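Skekotstead Placement Records: data card

Version 3. Maintained by Rosalind Hutchins and Karthik Howlader.

Summary

The dataset holds anonymised records of work placements arranged for school and college leavers through the Skekotstead employer scheme. Each row is one placement: a young person, a host employer, a start month, an end month and an outcome code. It was put together so that the partner charities could compare placement length with what the young person went on to do. It is not a register of everyone the scheme has helped, and it should not be used as one.

Contents

placements.csv — one row per placement
employers.csv — one row per host employer, 44 in all
outcomes.csv — lookup table for outcome codes
notes.txt — changes made by hand, with initials

Employer names are replaced by a short code. The two founding partners, Stellbridge and Stojanović, agreed to be named and appear in full. Both also supplied mentors, but mentor hours are held elsewhere and are not part of this release.

Main fields in placements.csv

person_id: random, not linked to any school number
employer_code: matches employers.csv
sector: one of 5 values, chosen by the employer
start_month, end_month: month and year only
paid: yes, no or unknown
outcome_code: position at follow-up
funding_source: grant, employer or mixed

Where a person took part in more than one placement, the same person_id is used each time. Blank end_month means the placement was still running when the file was closed in July. It does not mean the person left early; early leavers have outcome code E.

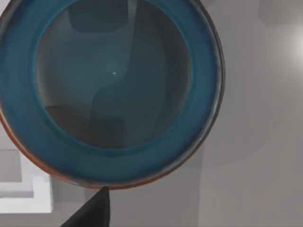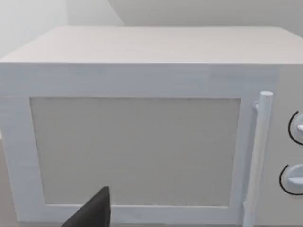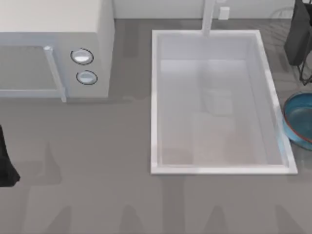

Collection

Records were entered by placement staff in Cello, the case system used by the scheme, and exported by Viorica Papadopoulos. Follow-up was by telephone, with a text message where the call was not answered. Follow-up took place three months after the end of the placement. Later contact was tried for the first intake only and the results are not included.

Cleaning

Duplicate rows were removed where person_id, employer_code and start_month all matched. Free-text job titles were dropped. Sector was left as entered, even where two branches of the same employer gave different answers. Home postcodes were cut to the area letters and then removed altogether after review by Delyth Morgan.

Known problems

The paid field is weak for the first intake. Staff at that time recorded travel expenses as pay in some cases, and these could not be separated later.

Employers with fewer than three placements are merged under the code OTHER in placements.csv, though they keep their own rows in employers.csv. A join on employer_code will therefore leave rows unmatched on both sides.

Outcome codes A (apprenticeship) and W (work) overlap. Use them together unless the difference matters — if it does, read the entries in notes.txt first.

Access and terms

Available to partner charities and to researchers with a signed agreement. Do not try to identify any person or match the file to other records. Tables with cells below 5 must be suppressed before publication. Requests go to Nataša Kadrić, who also holds the earlier versions.

Changes since version 2

funding_source added
outcome code U split into U (unknown) and N (no contact)
dates in employers.csv changed to month and year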